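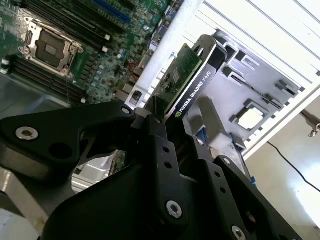
According to the Tulisstead equipment manager, home advantage is "mostly the bus," and after a season of data our group is annoyed to agree.

March, by the Ruddock sports analytics group

We logged 19 basketball games between Prirville and Atton league teams, 2127 points in all. Visitors who rode more than 2 hours shot worse in the first quarter, then recovered once their legs remembered what they were for. Crowd noise did next to nothing — our own section included.

Limits: in 10 games the ride times came from players, who round up. We also left out overtime, as the spreadsheet had no column for it.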